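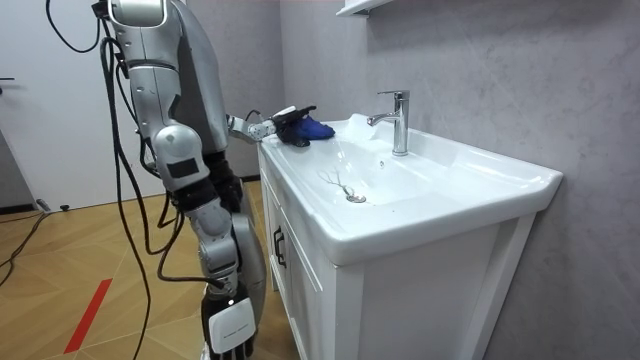
Datensätze > Politik und Verwaltung > Drunder

Lesezeit: 2 Minuten

Drunder – Akkreditierung von Wahlbeobachtern

Drunder enthält 674 Einträge zu Anträgen auf Akkreditierung als internationaler Wahlbeobachter. Ein Eintrag entspricht einem Antrag einer Organisation für einen Wahlgang. Einzelpersonen werden nicht geführt. Stand der Daten ist August.

Herausgeber: Arbeitsstelle Dravevness
Pflege: Svyatoslav Kobzar
Codierschema: Maarten Van Beek

Quellen

Erfasst sind öffentliche Bekanntmachungen nationaler Wahlbehörden, Amtsblätter und Mitteilungen der antragstellenden Organisationen. Presseberichte dienen zur Ergänzung des Entscheidungsdatums, begründen aber keinen eigenen Eintrag. Widersprechen sich Amtsblatt und Mitteilung, gilt das Amtsblatt; die Abweichung steht im Feld anmerkung.

Die Texte wurden mit Vrabec eingelesen und anschließend von Hand codiert. Vrabec erkennt gescannte Amtsblätter mit mehrspaltigem Satz unzuverlässig, betroffene Einträge tragen den Wert ocr_manuell.

Dateien

drunder_antraege.csv – Haupttabelle, UTF-8, Trennzeichen Semikolon
drunder_quellen.csv – Fundstellen, verknüpft über antrag_id
codebuch.txt – Definitionen und Grenzfälle

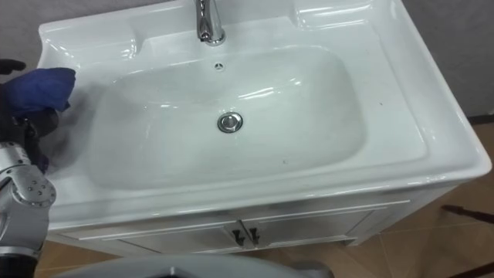
Felder der Haupttabelle

antrag_id: laufende Kennung, bleibt über Versionen hinweg stabil
land: dreistelliger Ländercode
wahltyp: praesident, parlament, kommunal, referendum
org_typ: zwischenstaatlich, nichtstaatlich, parlamentarisch
entscheidung: erteilt, abgelehnt, widerrufen, ohne_bescheid
begruendung: Freitext in der Originalsprache, sonst leer
tage_bis_wahl: Abstand zwischen Bescheid und Wahltag
anmerkung: Freitext, Deutsch

Der Wert ohne_bescheid wird gesetzt, wenn bis zum Wahltag keine Antwort dokumentiert ist. Er darf in Auswertungen nicht mit abgelehnt zusammengefasst werden. Bei 19 Einträgen wurde eine erteilte Akkreditierung später widerrufen; tage_bis_wahl bezieht sich dann auf den Widerruf.

Codierung

Jeder Antrag wurde von 2 Personen unabhängig codiert. Abweichungen entschied Maarten Van Beek anhand des Codebuchs. Pauschale Begründungen wie »Sicherheitslage« oder »organisatorische Gründe« werden im Wortlaut übernommen und nicht weiter klassifiziert. Eine frühere Fassung enthielt dafür Kategorien – sie wurden wegen geringer Übereinstimmung entfernt.
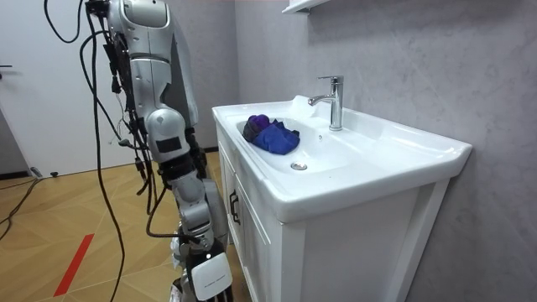 Einschränkungen

Abgelehnte Anträge sind untererfasst, viele Behörden veröffentlichen nur die Liste der zugelassenen Organisationen. Ablehnungsquoten je Land lassen sich daraus nicht berechnen. Kommunalwahlen fehlen für mehrere Länder ganz, siehe codebuch.txt, Abschnitt 20.

Nutzung

Weitergabe und Bearbeitung sind mit Quellenangabe erlaubt. Fehlermeldungen bitte mit antrag_id und Fundstelle über das Ticketsystem Flundent einreichen. Meldungen ohne Fundstelle werden geschlossen.

Kommentare

wahlstat_k: Beim Import in R wird das Feld land teilweise als Faktor mit leerer Stufe gelesen. Liegt das an der Datei?

Svyatoslav Kobzar: Ja, am Dateiende stand eine Leerzeile. Ist korrigiert, bitte neu laden.

mlenz: Gibt es eine Fassung mit übersetzten Begründungen?

Svyatoslav Kobzar: Derzeit nicht geplant.

petra_h: Referenden mit zwei Fragen am selben Tag – ein Eintrag oder zwei? Im Codebuch finde ich dazu nichts.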